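The Drasia Tapes

The Drasia Tapes is a documentary television series in 4 parts about the investigation and trial that followed a series of poisonings in the town of Drasia. It was produced by Jitama and directed by Krystyna Dudek. The series is built on audio recordings of interviews with the convicted man, referred to on screen only as the prisoner, made at Mikarham Prison over 16 sessions.

Background

The recordings were made by Obaidul Kodikara, a court reporter, under an agreement with the prison. The agreement allowed audio only. Questions had to be submitted in writing before each session, and the prison kept the right to stop the tape. It did so twice, both times during questions on the second victim.

Kodikara did not broadcast the material. The tapes were kept with his working papers until Jitama bought the rights. A transcript of 410 pages was prepared for the production, and passages that named living relatives were removed at the request of the families. 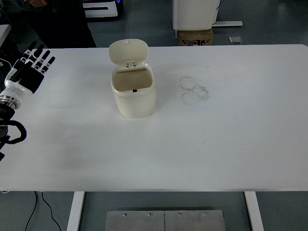 Mitali Sivakumar objected in a review of the first episode that the cuts had been made unevenly, so that the prisoner's claims about one family were removed while similar claims about another were left in. She asked for the full transcript to be placed in an archive. Jitama replied that the agreement with the families did not permit this.

Format

Each episode runs for one hour and covers one stage of the case: the deaths, the inquiry, the trial and the appeal. The tapes are played over present-day footage of Drasia, with subtitles where the sound is poor. No actors are used. The narration is limited to dates, places and court findings - opinion is left to the people interviewed.

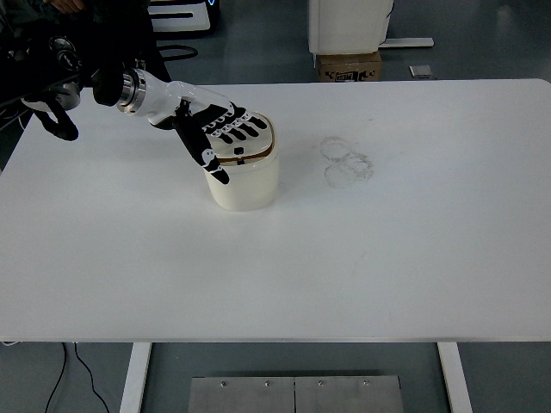 Cream-white container with a black latch, a robotic hand across its lid.

The interviewees include Chathurika Chowdhury, who served as junior counsel for the defense, and two retired detectives. The prosecutor declined to take part. His closing speech is read in full in the third episode from the court record.

Disputed statements

In the ninth session the prisoner stated that he had written to the police before his arrest. No such letter appears in the case file. The series reports the statement and the absence of the letter, and draws no finding. Chowdhury says in the fourth episode that the defense was never told of a letter.

A second dispute concerns the date of the last session. Kodikara's notes place it in June, while the prison log has no entry for that month.
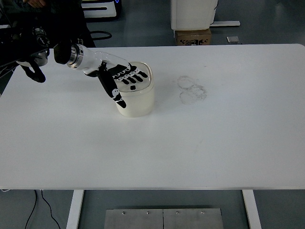 Release and reception

The first episode was shown on August 27, 2024. A public screening held in the town hall at Sarkar was attended by 500 people and was followed by a discussion led by Chathurika Mondal. Reviews praised the restraint of the narration. Several found the second episode too long, mainly for its account of the laboratory evidence, which was later shortened for repeat broadcasts.

See also

Mikarham Prison
Prison interviews in broadcasting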